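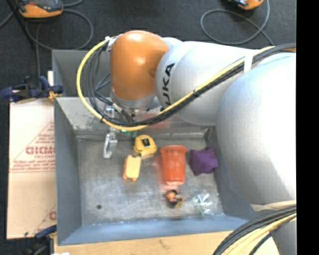

## 4 委托人到底读不读委托函

*图 1 灰色金属箱上方的机械臂，橙色关节外侧绕有黄色线缆。*

### 4.1 材料从哪儿来

上一节讲的是律师那一头，这一节换到委托人这一头来看。我手上的材料有两批：一批是 169 封委托函，另一批是跟 80 位委托人的访谈记录。委托函来自 Pomberg 和 Gallegos 两家事务所，都是小所，业务以继承、房屋买卖和离婚为主，偶尔接一点劳动纠纷。两家所我都去坐过班（说是坐班，其实就是占了人家会议室的一张椅子，谁要开会我就抱着电脑挪到走廊里去）。

选这两家所，说实在的有点运气成分。Pomberg 那边的合伙人早就对自己家的委托函不满意，一直想找人从头到尾看一遍，我一写邮件过去，当天就回了。Gallegos 要慢得多，来来回回谈保密协议谈了很久，最后同意给我脱敏以后的文本，委托人的姓名、地址、标的金额统统涂掉。所以后文凡是引到 Gallegos 的函件，我都没法讲案子大小对读信习惯有没有影响，只能看文字本身。Pomberg 的材料保留了案件类型和收费方式，信息多一些，分析的时候难免会更偏向它，这一点请读者记着。

访谈对象都是在收到委托函之后才联系的，由事务所先问一句愿不愿意，愿意的再由我打电话。这个办法有个老毛病：愿意接电话的人，多半本来就跟律师处得还行。真正气得摔门走的那几位，我一个也没聊到。Sebastião Furtado 看初稿的时候在页边上写了一大段，说我应该把这条挪到前面来讲，别藏在最后的局限性里，我觉得他说得对，就放在这儿了。

### 4.2 “我签了，但是没看完”

访谈里我最常听到的就是这句话，或者它的各种变体。有人说看了第一页和最后一页，有人说只找了钱数在哪儿，还有一位办继承的女士特别坦白，她说信是在厨房里拆的，翻到签名那一栏就签了，第二天寄回去，到现在也不知道中间写了什么。我问她会不会担心，她反过来问我：你买手机的时候看说明书吗？

我当时笑了半天，可是回来整理录音，越想越觉得这个类比有意思。手机出了毛病可以退，委托函里写的东西可没有那么好退。收费怎么算、什么情况下律师可以不再代理、档案保存到什么时候、投诉先找谁，这些全在中间那几页里。也就是说，大家跳过去的恰好是以后吵架时要翻出来的部分。

不过我不太想把这件事讲成“委托人不负责任”。我自己把那一摞函件从头读到尾，读到后来也开始跳行。Pomberg 的旧版委托函里有一个句子，从“如因委托人未能及时提供”开始，一口气讲到“本所保留另行收取费用之权利”，中间套了好几层条件，我拿笔画了三遍结构才弄清楚到底是谁要付什么。学法律的人都这样，别人就更不用提了！

还有一类读者跟前面完全相反，读得极细，细到带着荧光笔来见律师。这类人在访谈里是少数，但是给律师留下的印象特别深，以至于好几位律师跟我聊起来，都以为自己的客户“基本上都会看”。我怀疑这是记忆在作怪：安安静静签了字的人不会被记住，拿着荧光笔问了一个下午的人会。

### 4.3 钱的那一段

收费条款我单独拿出来讲，毕竟在两家所的投诉登记里，跟钱有关的都排在最前头。

先说写法。旧版函件大致有两种路子。一种按小时计费，先列一张费率表，再写一句“最终费用视案件复杂程度而定”；另一种是固定收费，给一个数，后面跟着一串不包括在内的项目。我原先猜固定收费的那一组会省心很多，结果访谈下来并没有那么清楚。按小时计费的委托人心里有准备，知道账单会涨，只是不知道涨到哪儿；固定收费的委托人看到一个整整齐齐的数字，就放心了，后面那一串例外根本没进脑子。等到查册费、翻译费、公证费一笔一笔冒出来，他们的火气反倒更大。

有位卖房子的先生说得很直白：“你告诉我一个价，又告诉我这个价不算数，那你告诉我这个价干什么？”我把这句话抄在便签上，贴了很久。从法律上讲他当然没有道理，例外写得明明白白，他也签了字。可是从沟通的角度看，他抱怨的地方一点没错，那个大号加粗的数字把旁边的小字全盖住了。

Pomberg 后来换了一种排法，把“一定要付的”和“可能要付的”左右并排放在同一页，字号一样大。内容一个字都没动。换版之后我又去听了几次首次会面，明显感觉委托人问的问题变了，以前问“总共多少钱”，现在会指着右边那一栏问“这个什么时候会发生”。我没有办法证明这全是排版的功劳，那段时间所里也换了接待的同事，她说话慢，又爱画图，说不定功劳有一大半是她的。

### 4.4 等消息

除了钱，第二个绕不开的话题是等。材料里拖得最长的一桩继承案，从签委托函到结案走了 270 天。听起来吓人，其实这个长度放在跨境继承里很平常，中间大部分时间都在等外地的登记机关回文，律师那边确实没有什么可做的。

问题就出在“没有什么可做”上。律师觉得没有进展就不必打扰客户，客户觉得没有消息就是被忘了。双方都挺有礼貌，谁也不开口，憋到最后一起爆发。我在 Gallegos 看到过一封客户来信，开头客客气气，“想必您一定很忙”，到了第三段语气就不对了，最后一段直接问是不是需要换一家所。负责的律师看完特别委屈，她说那几个星期她每天早上都查一遍有没有回文，只是查不到而已。可这件事客户怎么会知道呢？

两家所处理这个问题的思路不一样。Gallegos 用的是一套叫 Soris 的案件管理软件，到了设定的日子会提醒律师给客户发近况，哪怕近况就是“仍在等待”。Pomberg 用的是 Nillo，没有这个功能（或者有，但是没人找到在哪个菜单里），靠的是助理自己在台历上画圈。照理说自动提醒应该占上风，可是听下来，委托人对 Soris 催出来的那种邮件评价很一般。理由也好懂，连着收到几封一模一样的“您的案件正在办理中”，傻子也看得出是模板。Pomberg 的助理会在邮件里多写一句，比如登记处那边这周放假，或者她上午刚打过电话没打通，就这么一句，委托人在访谈里能原样复述给我听。

我并不想由此得出软件没用的说法。Gallegos 的律师自己也讲，要是没有提醒，忙起来真的会漏。比较可行的做法，大概是让机器管“该写了”，让人管“写什么”，不过这在小所里意味着多出来一份工作，而这份工作现在多半落在助理头上，既不计费，也很少出现在谁的考核表里。第 5 节讲人手安排的时候我会再回到这个话题。

### 4.5 首次会面的两个时刻

最后补一点会面观察。我本来打算把整场会面都编码，做到一半发现不现实，录音里有太多闲聊（天气、停车、家里的老人），而我又舍不得把闲聊删掉，总觉得里面有东西。后来跟 Sebastião 商量，缩小到 2 个时刻：一个是律师第一次提到钱，另一个是委托人第一次主动提问。

律师第一次提钱，大多压在会面的后半段，而且语速会变快。我回放录音的时候特意对着时间轴看过，有一位说话一向慢条斯理的律师，讲到费率那里像换了个人。问起来，他自己完全没意识到，听完录音直摆手，说太丢人了，让我千万别放进论文（他后来同意我这样匿名地写）。

委托人第一次主动提问就更有意思了。问的往往是很小的事：要不要带出生证明原件，能不能让儿子代收邮件，下次来是不是还在这个房间。律师有时候会一句带过，急着回到“正题”。可是我翻访谈记录，委托人讲到“这个律师靠得住”的时候，举的例子经常就是这些小事，某某律师当场把要带的东西写在纸上给了我，某某律师记得我耳朵不好，坐到了右边。案子的法律意见写得漂不漂亮，他们没有能力判断，也不假装能判断，他们拿来判断的就是手边看得见的这些。

这部分的编码我在 2022年2月7日 冻结，之后补来的录音都没有并进来，计划三月份重新听一遍，主要是检查“主动提问”的边界划得对不对。比方说委托人叹一口气，说“那得等好久吧”，到底算不算提问？我目前算，Sebastião 不算，两种算法的结果都放在附录里，读者可以自己比一比。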